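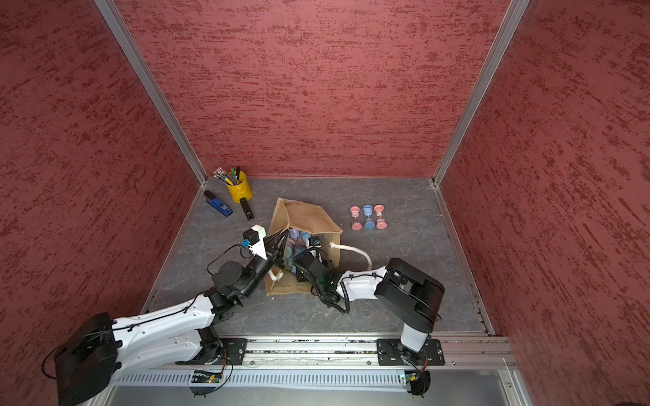

The inventory of the late Registrar's effects was to be completed before noon, and the Office of Bequests at Clirkutcombe had assigned it the number 339. Ese Ibrahim read the governing clause aloud, as procedure required. All articles of daily use were to be conveyed to the successor in one bag, and the bag was to be of natural fibre. A burlap tote with white rope handles had accordingly been approved, and the pastel plastic articles, lavender and light blue among them, were entered under Sundries. The sand timers were another matter. The late Registrar had governed every hearing by them for 66 terms, and the clause did not say whether an instrument of office was an article of daily use.

Ibrahim consulted the Afolabi Rules, which ran to 531 pages and mentioned timers once, in connection with eggs. She wrote to the successor, Yusri Teoh, and requested a ruling by return. None came. At eleven she opened the second schedule, which dealt with stationery, and found it no more helpful. A stapler was plainly in daily use. So was a cup of pens and markers - although the late Registrar had signed everything in pencil, and had once sent back a decree of marriage because it was in green ink.

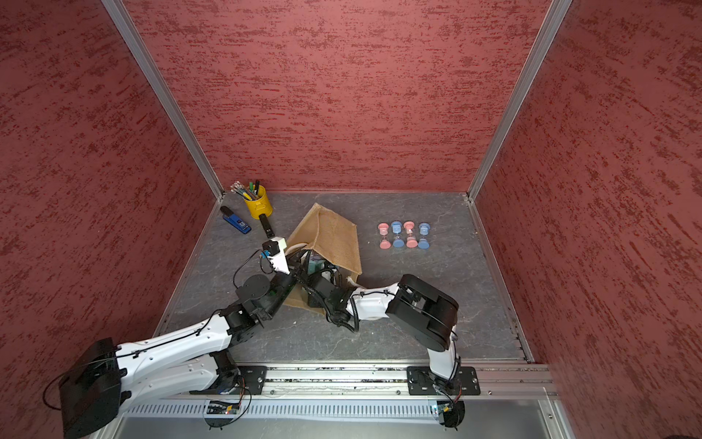

Cameron Guthrie held that the timers should stay in Clirkutcombe altogether, and said that a successor who wished to be patient ought to buy patience of his own. The remark was entered in the record at his request.

Ibrahim considered it for some time. She then drew a line beneath the second schedule and wrote, in her best hand, that the timers had been lent to the office by the hearings themselves and would go wherever the next hearing was held. She dated nothing. The form had a space for objections, and she left it open until the clock in the corridor struck twelve.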